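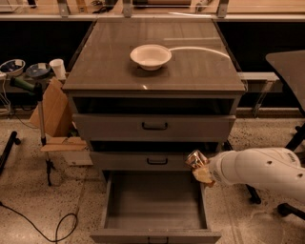
Checking drawer state before a place action

This tutorial adds a drawer state check to a pick-and-place planner, so that the arm only lowers an object when there is an open drawer under it. It assumes you already have Preltum running with a working grasp skill and a calibrated head camera. If your arm can pick up a can and hold it, you have enough to start.

The task we use is "put the can in the bottom drawer" on a chest with three drawers. It sounds easy, but the planner has to know which drawer it is looking at and how far out that drawer is. Our first version stored one flag per drawer, open or closed. That failed often on drawers that were only a little way out, like the top and middle ones on the gray chest. A drawer with a dark gap above its front is not closed, and it is not open enough to take a can either.

We use cookies to remember your settings and count page visits. Accept all | Manage choices

Step 1. Replace the flag with a number

Open the scene file and find the drawer entries. Each one has a field called state. Delete it and add two new fields, extension and confidence. Extension runs from 0 (fully shut) to 1 (out to the stop). Confidence also runs from 0 to 1 and is filled in by the perception node, so leave it at 0 for now.

Leave the drawer names alone. We call them drawer_top, drawer_middle and drawer_bottom, and the place skill looks them up by name.

Step 2. Measure the travel

Pull each drawer out by hand to its stop and measure how far the front has moved from its shut position. Enter the value in millimeters as max_travel. The bottom drawer on our chest came out at 396. Measure all of them even if they look the same. Stops get worn, and a wrong travel value will shift every extension number you get later.

Step 3. Find the fronts

Start the perception node with the drawer profile loaded. It looks for the handles first and then fits a plane to the front panel around each one. Black handles on a gray front are easy for it. If yours are the same color as the panel, turn on the edge fallback in the profile.

When a lower drawer is fully out and the camera looks down from above, its front panel may be almost edge-on. The plane fit gets few points and the confidence drops. In that case the node uses the inner walls and the floor of the drawer instead. You can force this with prefer_interior, but we leave it on auto.

Step 4. Mask the arm

The arm will be in view during the check, and so will whatever it is holding. Turn on self_mask and give it the current joint state. Then add the held object to the mask with a margin. A shiny can needs a wider margin than a matte one, as depth points near the edge of the metal tend to scatter. Without the mask, those points can land in front of a drawer and be read as part of its panel.

Ga-eun Seo added a filter for bright streaks on glossy surfaces in the same node. It drops depth points where the color image is close to full white. If your chest has a glossy top, turn this on as well, or reflections may pull the top plane off level and every drawer height with it.

Step 5. Set the thresholds

You need two values:

min_place_extension – the drawer must be at least this far out before the place skill will run. We use 0.7.

max_closed_extension – below this, the planner treats the drawer as shut. We use 0.03.

Anything between them is marked partial. A partial drawer is a valid state, and the planner should not try to fix it unless the task asks for that drawer. We made this mistake early on, and the robot kept stopping to shut drawers that had nothing to do with the job.

Step 6. Check for overhang

This step applies when you are placing into a lower drawer. A drawer above that is partly out covers some of the opening below. Add the check_overhang condition to the place skill. It takes the extension of every drawer above the target, converts it to millimeters and subtracts the largest one from the usable depth. The drop point then moves toward the front of the target drawer.

Also add the fronts and handles of the upper drawers as collision shapes. Handles stick out further than you would think, and the elbow may clear them when the gripper does not.

Step 7. Test without letting go

Set release to false and run the place skill. The arm should move over the open drawer, lower the can and hold there. Look at the overlay while it does this. The drop point should be inside the drawer outline with room on all sides.

Run this with the upper drawers in different positions. Our test set at Stokcombe has 593 saved views, and Dayana Quispe's script replays them through the check without moving the arm. After the last change to the mask, 2 of them still came back with the wrong drawer state. Both had confidence under 0.4, so the planner would have asked for a second look before moving.

When the overlay looks right, set release back to true.

If it does not work

The skill refuses to run and reports "target partial": read the extension value in the log. If the drawer is plainly all the way out, max_travel is probably too large.

The drop point jumps between runs: the self mask is late. Check that joint states and images share the same clock.

All three drawers report the same extension: the node has fitted one plane to the whole chest. Lower plane_merge_distance until they separate.

The version of the profile used on this page went in with the May release. Older profiles will load, but they ignore prefer_interior.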